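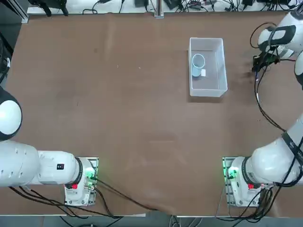 Heike Strobel had promised Drisex an answer by four, and at half past two she still didn't have one.

"Run it again," she said.

Bello Etim ran it again. The Hellwig fingers had done 300 picks before lunch and dropped nearly all of them in the right place. The Zosarden fingers cost a good deal more, and so far they had done the same thing slightly slower.

"They're quieter," Bello said.

"Does Drisex care about quiet?"

"I would, if I had to sit next to one."

She wrote down *quieter* and then crossed it out. Her sister had sent two messages. Ute wanted to know if she was coming to Drikside at the weekend to help clear their mother's house, and whether she wanted the sewing box. Heike turned the phone face down.

Faizal Osman came in with tea and stood behind them without speaking. He had chosen the Zosarden fingers in April, before Heike joined, and he had a way of standing that reminded people of it.

"Try the thin things," he said at last. "Anything will pick up a block."

So they tried the thin things. Bello loaded the other list and moved his chair back. The arm came down, closed, and stopped with the object held at an angle.
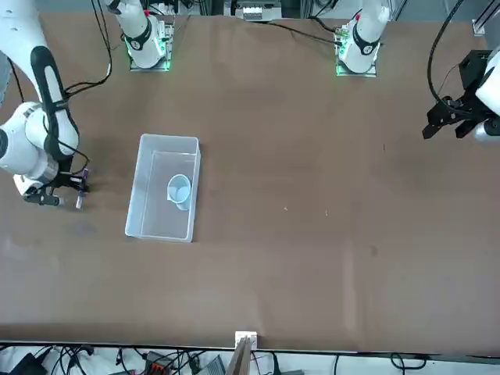 *The purple one, half past two.*

"Well, it's got it," said Faizal.

"So did the Hellwig."

"How many times?"

Bello scrolled. "Out of 488? 381."

Nobody said anything for a bit. It was a worse number than Heike had remembered, and she had been the one to write it in the morning report as *acceptable*. Ingeborg Frerichs had signed the report and sent it upstairs.

"I'll have to ring Ingeborg," she said.

"Finish this set first," said Faizal. He put a mug down by her elbow — milk, no sugar, which was wrong — and pulled up a stool.

She drank it anyway. Bello pressed the key and the list began to count. At 8 she picked up the phone, turned it over and wrote to Ute that she would come, and that yes, she would like the sewing box, if there were still needles in it.

Then she rang Ingeborg.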